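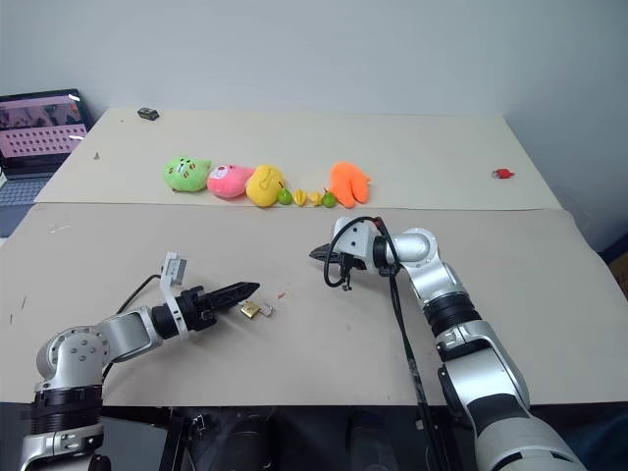 *Plush toys and small fruit in a row on beige paper.*

# About Riltico

Riltico is a creative studio for jewelry, fragrance and accessories brands. We plan and produce ad campaigns, short films, lookbooks and store window displays. Trinidad Paredes opened the studio after eleven years as an in-house art director, and Sibusiso Tshabalala joined her as head of film the following spring.

We are a small team and we like to keep it that way. Each client works with one producer from the first call to final delivery. Casting, music licensing, set building and retouching are all handled from our office, which takes up the ground floor at 3144 Cifuentes Street.

## What we do

- Campaign concepts and scripts
- Film and still photography
- Music supervision, including new recordings of older songs
- Window and counter displays
- Print and outdoor layouts

## Recent work

For Zinia, a maker of fine silver rings and cuffs, we shot a 61-second film with two dancers and a live string quartet. It ran in cinemas in February, along with a set of black and white portraits for print.

For Wiris, a handbag label, we handled the launch of the fall line: 110 product stills, a lookbook and windows for the flagship store. We are now working on their holiday campaign.

## Working with us

Most projects take between six and ten weeks. We ask for a written brief and a budget range before the first meeting. Smaller brands are welcome, and we set aside studio time each season for labels making fewer than 100 pieces a year.

Portfolios from stylists, set designers and composers can be left at the front desk or mailed to the address given earlier on this page.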